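Play Kitchen Corner: Gallery

Posted by Lowri Wogan, 9/24/23

OK finally getting these up. Sorry for the wait to everyone who asked after the Pevthorpe open morning, I had the page half done in July and then it just sat there. Quick intro then the pictures, then bits and pieces on what we keep and what we don't.

The play kitchen is the one you mostly ask about. White counter, gray sink, cooktop over on the left. Toy food lives wherever it was last dropped. I like it best when it's in use and not lined up for visitors, so no tidy shots, just the sink with things in it.

1. Sink, corn and potato

Bowl on the left, potato on the right, corn standing on its end in between. Light blue bowl, the same one everyone fights over at soup time.

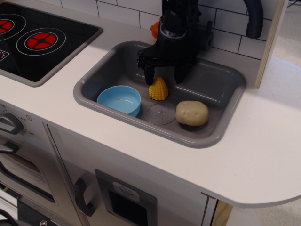 Soup is the big game right now by the way. Everything goes in the soup. Potato, corn, somebody's sock once, a whole train ticket. The rule is you have to tell people what kind it is before you serve it, and no two soups can have the same name in a morning. We had Tuesday-night soup, moon soup, angry soup. Angry soup was mostly potato.

No real water in the sink, I get asked that a lot. We tried it the first year and had wet socks and a swollen shelf. Pretend water works fine. They make the noise themselves, some of them very very well.

Things people ask about the kitchen, while I'm here:

Where's the food from. Mixed. A lot came in a box from the Lillunov sale, two dollars for the lot, rest is hand me downs. I don't buy the sets with tiny peas anymore. Big vegetables only. Corn and potato are perfect, good size for a small hand, easy to find under a couch.

How do you clean it. Warm soapy water in a tub, rinse, towel, leave out overnight. Anything with a hole in it gets squeezed and checked, if it still drips in the morning it goes. Bowls just go in with my own dishes.

Is the cooktop hot / does it light up. No and no. The burners are printed on, red with white rings. Kids don't care one bit. They'll still tell you OW HOT if you lean on it.

How much food do you put out. Less than you think. We own 80 pieces now, I counted them for the insurance form and was kind of horrified. If it's all out nobody cooks, they just tip it on the floor and walk off. So 6 at a time in the kitchen, rest in the closet, swap when they get bored. Bowls don't count towards that.

Wooden or plastic. Either. Plastic washes better, wooden sounds nicer when it drops. Felt is a no from me, it never gets properly clean and it collects hair.

2. The corn up close

Same sink, bowl over by the left end and the potato on the right. The corn's held up over the bottom now, pointy end down. You get a bit more of the counter in this one, with the rounded corner on the right, which I love, no sharp edge at forehead height. 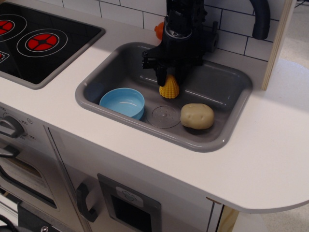

3. No picture for this one, the shop shelf

Was going to be a photo of the Štěpánek shelf next to the kitchen but it came out blurry so you get words. It's where the paper bags and the shopping list pad go. Kids "buy" the food there and carry it over to the counter to cook. Cheap to set up: one low shelf, a stack of paper bags, a pencil on a string. Tie the pencil on. Really.

The list pad gets used more than any toy in the room. Mostly scribbles. One list just said CORN CORN CORN, with the N's backwards, and it's on my fridge.

4. Also no picture, the washing up rack

Plilura rack, the small one. Good idea, bad spot. I had it on the counter and it ate up all the chopping room, so it's on the floor beside the kitchen untill I find a hook that'll take it. If you're setting up your own, leave the counter clear. They need somewhere to bash things.

What's next

Want to add a second bowl the same blue, if anyone sees one. Also after a toy onion, a big one. And a lid, any lid, for any pan. We've been using a plate.

More pictures when I get to them, dress up rail and the block table are still on my phone. Email me if you want the list of what to put in a starter kitchen, it's one page and there are typo's in it too.

Lowri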